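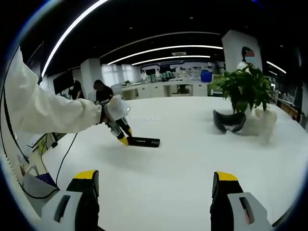 Small black case or remote, white table.

Feltent Oval Table, white

Back in stock Mon 25 May. Oval top, wipe-clean, seats 8 if you squeeze, 10 if half of them are kids. Bolger legs fitted at the factory on all orders from March onward, so no more allen key.

Load: 125 lb spread over the top. Please dont stand on it.

Price 1,410 incl. curbside delivery. Upstairs is extra, ask first. Two-person lift, have someone home.

Care: damp cloth, mild soap. No bleach, no scouring pads. Pen marks come off with the Humeo cleaner (sold seperately). Hot pans need a trivet. Felt pads for the feet are in the bag with the paperwork, check before you throw it out.
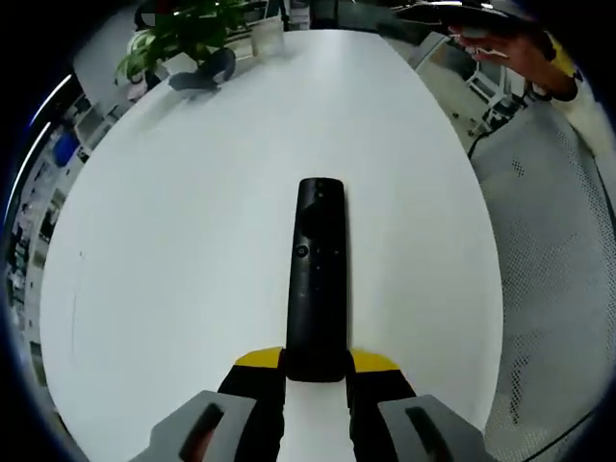

Black remote on the white oval top.

Matching bench: Cereck, same white, ships from the other warehouse so may turn up on a different day. Gray bench sold out, no date yet.

Returns 10 days, original carton. Scratched on arrival? Send photos to Szymon Kalinowski in service. Trade orders and samples: Zbigniew Kaczorowski, mornings best.

Remote and table accessories not included.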